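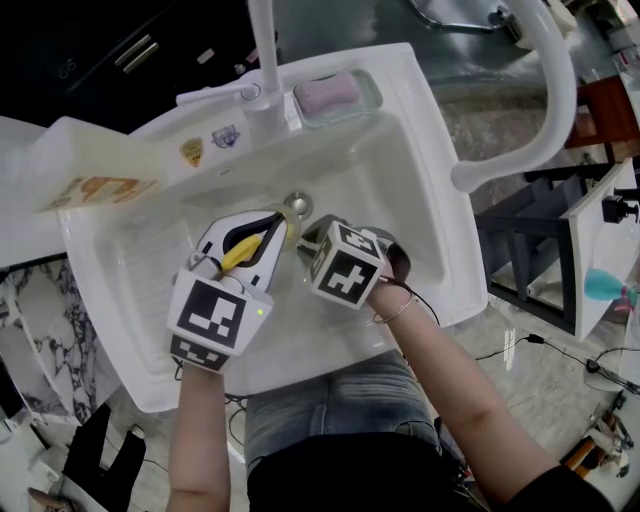

Ekance 住まいの手入れ掲示板 > 水まわり > 洗面・手洗い
陶器洗面ボウルの排水口まわりに残る灰色の輪について
閲覧 1342

katia_gatti
投稿日 2026年9月29日

白い陶器の洗面ボウルで、排水口の金具と陶器の境目に灰色の輪が残ります。幅は糸くらい。爪で触ると段差はほぼ感じません。
条件を書いておきます。
・ボウルは白の陶器。型番は不明。前の持ち主の施工で、書類は残っていません。
・排水金具は丸い金属製。栓は外せます。
・水栓は白い縦長の吐水口で、白いレバーが左に出るタイプ。
・石けんは固形(ピンク)を透明なガラスの皿に置いて使用。液体石けんは使いません。
・洗面の下側に白黒の筋の入った大理石あり。酸が垂れるとまずい。
試したのは中性洗剤とスポンジ、次に重曹ペーストを塗って放置。ボウル内面のくもりは取れましたが、金具の際だけ変化なし。
次にクエン酸を考えていますが、大理石が近いので迷っています。順序として何を先にすべきか、経験のある方の意見をください。
もう一件。水栓の左、縁のところに小さいステッカーが貼ってあります。金色の盾形のものと、青と白のマークのものです。剥がす場合の溶剤の選択も併せて伺いたい。

dgondal
まず汚れの種類を確定させてください。固形石けんを使っているなら金属石けん(石けんカス)が第一候補です。水中のカルシウムやマグネシウムと脂肪酸が結合したもので、水に溶けず、重曹程度の弱アルカリではほとんど動きません。
第二候補は金属の擦れ跡。灰色で段差がないなら、こちらも十分あり得ます。栓の抜き差しや、金属製の物が陶器に当たったときに、軟らかい金属が釉薬の表面に移る現象です。鉛筆で線を引いたのと同じ理屈で、釉薬が削れたわけではない場合が多い。
見分け方は、綿棒に酢をつけて一か所だけ当てる。数分で薄くなれば前者、まったく変わらなければ後者か、あるいはシール材の劣化です。綿棒なら大理石に垂れる量は出ません。

isla_r
綿棒の試験に賛成。ただし酢の前に、金具の下に何が詰めてあるかを見たほうがいい。金具のつばの下にパテを盛って締めてある洗面器は多く、際にはみ出したパテが汚れを吸って灰色になります。この場合、酸もアルカリも効きません。竹串の先で軽くなぞり、粘りのあるものがつけばパテです。

GPollock
長々と試験する必要はないと思う。#3000の耐水ペーパーを水につけて軽く回せば終わり。うちの手洗いはそれで白くなった。所要10分。

dgondal
>#3000の耐水ペーパー
反対です。耐水ペーパーの砥粒は炭化ケイ素が普通で、衛生陶器の釉薬より硬い。番手が細かくても傷は入ります。目に見えないだけで、光沢が落ちた部分は以後の汚れの付着が早くなる。半年後に同じ場所が前より広く灰色になる、という相談は過去ログにも複数あります。

GPollock
自分のは一年たっても変化なし。力の入れ方の問題では。

dgondal
その一年の間に、光を斜めに当てて見ましたか。正面からでは分かりません。懐中電灯をボウルの縁と平行に近い角度で当てると、磨いた範囲が輪になって見えるはずです。

GPollock
見ていない。今夜やる。

Nhyira A.
配管側の人間です。二点。
一、酸を使うなら、金具の材質を先に。黄銅にクロムめっきなら、酢を短時間当てて水で流す分には通常問題になりません。めっきに小さな穴や剥がれがあると、そこから下地がやられて緑や茶の点が出ます。つばの縁を虫眼鏡で確認してから。ステンレスなら酢は気にしなくてよい。
二、塩素系漂白剤と酸を同じ日に使わないこと。排水トラップの中に前の薬剤が残ります。使うなら水を十分に流し、日を改める。石けんカスには漂白剤はそもそも効かないので、今回は出番がありません。

katia_gatti
ありがとうございます。竹串と綿棒、両方やりました。
竹串:粘るものはつかず。白い粉がわずか。
綿棒(穀物酢、原液、五分):当てた部分は輪が薄くなりました。ただし完全には消えず、細い線が残っています。
金具の縁は虫眼鏡で見て剥がれなし。磁石はつきません。

Nhyira A.
磁石がつかないだけでは黄銅もオーステナイト系ステンレスも区別できません。どちらでも今回の使い方なら差は出ないので、そのまま進めて構いません。

dgondal
結果からすると、石けんカスと擦れ跡の重なりですね。上に石けんカスの層、その下に金属の線。層ごとに順番に処理します。

手順
1 栓を外し、際の水気をペーパータオルで取る。濡れたままだと酸が薄まります。
2 クエン酸を水に溶かす。小さじ一杯に水カップ一杯で足ります。
3 細く撚ったペーパーに含ませ、際に沿わせて輪の形に置く。滴るほど含ませない。
4 10分置く。
5 ペーパーを取り、ナイロンの歯ブラシで円周方向にこする。
6 水で流し、乾かして見る。
7 残った線には、シュウ酸系ではなく、まず消しゴム型のメラミンを小さく切って使う。線の上だけを動かす。

大理石は作業前に縁から下までビニールで覆う。クエン酸でも炭酸カルシウムは溶けます。一滴でも艶が抜けて、跡は研磨し直すまで戻りません。

isla_r
7に異議あり。メラミンも研磨材です。ペーパーを止めておいてメラミンを勧めるのは整合しない。

dgondal
硬さが違います。メラミン樹脂は釉薬より軟らかい。傷が入るとすれば、間に挟まった砂粒のほうです。手順6で流して乾かすのはその対策を兼ねています。ただし表面に防汚コートのある製品は別で、コートのほうが先に減る。カティアさんのボウルは型番不明ということなので、目立たない場所で水滴を落として確認を。玉になって転がるならコートあり、平たく広がるならなしと見てください。

isla_r
水滴試験は、皮脂や石けんの膜がある面では玉になります。中性洗剤で洗ったあとにやらないと誤判定する。

dgondal
その通りです。補足どうも。

Nhyira A.
擦れ跡に関しては、クリームクレンザーの中でも炭酸カルシウムを研磨材に使ったものが無難です。モース硬度で3程度、釉薬よりかなり軟らかい。アルミナやシリカ配合のものは避ける。裏面表示に「研磨材(炭酸カルシウム)」と書かれていることがあります。書いてなければ問い合わせるか、使わない。

GPollock
懐中電灯の件。見た。輪になっていた。つまり磨いたところだけ光り方が違う。
ただ、色は今も白い。実用上の支障はない。見た目の劣化があることは認める。「終わり」と書いたのは撤回しない。自分の家では終わっている。

isla_r
それは結構ですが、人に勧める場合は光沢が落ちることを先に書いてください。

GPollock
了解。上の投稿を読む人へ。#3000でも艶は落ちる。

katia_gatti
ステッカーの件はいかがでしょうか。縁の釉薬の上に直接貼ってあります。

isla_r
先に温める。ドライヤーの弱を当てて、端をプラスチックのへらで起こす。金属のスクレーパーは不可。今話題にしている灰色の擦れ跡を、縁に新しく作ることになります。糊が残ったら無水エタノール、それで動かなければ柑橘系のはがし液。アセトンは陶器自体には無害ですが、水栓の白い部分が塗装か樹脂だと溶けます。水栓のすぐ横なら使わないほうがいい。

Nhyira A.
剥がす前に、書いてある内容を控えておくこと。水栓や洗面器のメーカー名、節水等級の表示であることが多い。型番不明とのことなので、手掛かりになる可能性があります。

katia_gatti
控えました。ただ字が細かく、型番らしき数字はありませんでした。うちの同居人は剥がすなと言っています。理由は特になし。保留にします。

dgondal
剥がさないなら、糊の縁に水が入って黒ずむので、周囲だけ歯ブラシで定期的に。

katia_gatti
作業報告です。
クエン酸、10分、歯ブラシ。大理石は養生テープとビニールで保護。
一回目で上の層はほぼ消失。乾燥後、細い灰色の線が円周の一部に残存。
水滴試験(中性洗剤で洗浄後):平たく広がる。コートなしと判断。
メラミンを小さく切って線の上を往復。線は手前側で消え、奥側は薄く残っています。奥側は角度が悪くて力が入りません。吐水口が邪魔です。

Nhyira A.
吐水口の下は、割り箸の先にメラミンを輪ゴムで巻くと届きます。割り箸の木が陶器に当たっても傷はつきません。

katia_gatti
割り箸で届きました。線は消えました。斜めから光を当てて見ましたが、艶の差は分かりません。

dgondal
再発防止のほうを。
固形石けんを続けるなら、皿の水切れが影響します。ガラスの平らな皿だと底に溶けた石けんがたまり、それを洗面器に流すときに濃い液が排水口の際を通ります。すすぐ水が少ないと、そこで乾いて金属石けんになる。皿の中身を捨てるときは先に水を出しておき、捨てたあともしばらく流す。

isla_r
皿の底に溝付きのシリコンマットを敷くのも手です。自分はDrukemarという店の丸いのを使っています。八月に買って、石けんの減りは目に見えて遅くなりました。測ってはいません。

GPollock
マットの溝に石けんが詰まって、掃除する場所が一つ増えるだけでは。

isla_r
増えます。週に一度、湯でゆすぐ。陶器と金具の際をこするより短時間で済むので、私は受け入れています。

GPollock
自分は皿なしで、石けんを磁石でつるすホルダーにした。しずくがボウルに落ちるから、取り付け位置を排水口の真上にしないと筋がつく。

Nhyira A.
つるす方式は壁面が必要です。カウンターの奥に壁がない配置だと吸盤が効きません。吸盤はタイルの目地をまたぐと落ちます。

katia_gatti
マットを試します。Mirniveoの撥水スプレーを人に勧められたのですが、使っている方はいますか。陶器用と書いてあります。

dgondal
その製品は使ったことがないので、一般論だけ。後塗りの撥水剤は膜が薄く、排水口の際のように水が集まる場所から先に切れます。切れた境目に汚れが線状に残るので、今回と似た見え方になる可能性がある。塗るなら全面を定期的に塗り直す前提で。

Nhyira A.
金具の際には塗らないでください。つばの下のシール材と反応するかどうか、表示に書いていない製品が多い。

isla_r
私はHallidayのものを一度使い、膜のむらを取るのに中性洗剤で何度も洗う羽目になりました。使い終わりに布で拭くほうが結果は安定しています。

katia_gatti
では塗布は見送り、使用後に拭き上げで様子を見ます。まとめると、
・際の灰色は石けんカスと金属の擦れ跡の二層
・上はクエン酸10分と歯ブラシ、下はメラミン
・栓は縁に当てないように抜く
・皿にはマット
・ステッカーは現状維持
これで運用し、再発したらまたここに書きます。

GPollock
栓のつまみに細い紐をつけると、真上に引けるので縁に当たらない。

katia_gatti
紐は何を使っていますか。

GPollock
釣り用のナイロン。綿だとぬめる。結び目はライターで少しあぶって固める。

Nhyira A.
紐の余りは短く切ること。長いと栓の下に挟まって水が漏れます。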